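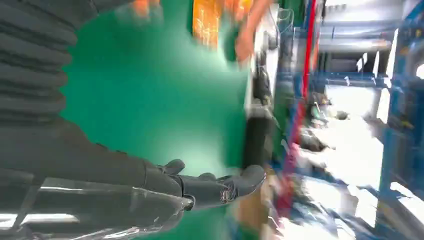 May 2024 – packing bench, green table

Continued with the table layout for the mixed grocery set. Order sheet is 2168, supplied through Losia. Contents as listed: yellow bottles, snack bags, printed packs, clear cups. Cartons are the Stando type, flat base, rated by the supplier at 300 N stacking load. I have not checked that figure.

The green mat stays. Yellow packaging reads well against it and the edge is easy to find by eye. Its gloss is a nuisance under the ceiling lights, and small white marks show up on it. Wipe before each layout, dry cloth only.

Bottles go down on their sides. Upright they take less area, but one knock at the neck end and the layout has to be done again. On their sides they need something to stop them rolling, and the yellow plastic sheet is worth trying for this.

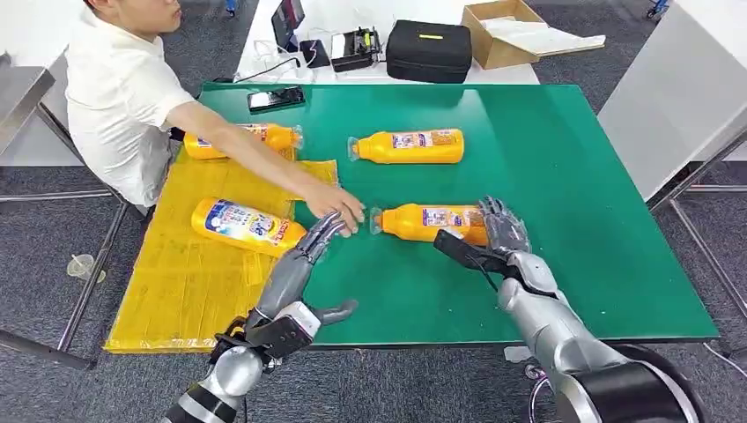

The sheet should be flattened before anything is put on it. A raised crease turns a bottle by a few degrees and the label is then hard to read from the seat. Overhang at the table edge is to be kept short – sleeves catch on it. Neck direction is not specified on the order sheet. I suggest leaving it free until the carton insert is settled.

Cups are a separate problem. Stacked, they lean on whatever is next to them, so the packs have to go down first. Single cups should stand well back from the reaching side. Proposed order: packs, bags, stacked cups, bottles last. 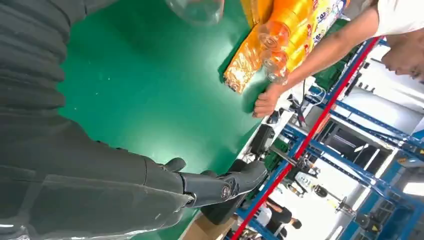 Estrella Alvarado disagrees with the order and would put the bottles down before the bags, on the grounds that a bag can be squeezed into whatever gap is left and a bottle can't. She also wants the cups in their own carton. Fair on the first point. The second adds a carton per set, almost 4 percent on the Andach quote.

To do: ask Brijesh Tomar for the insert drawing, rev 2. Cut a shorter sheet.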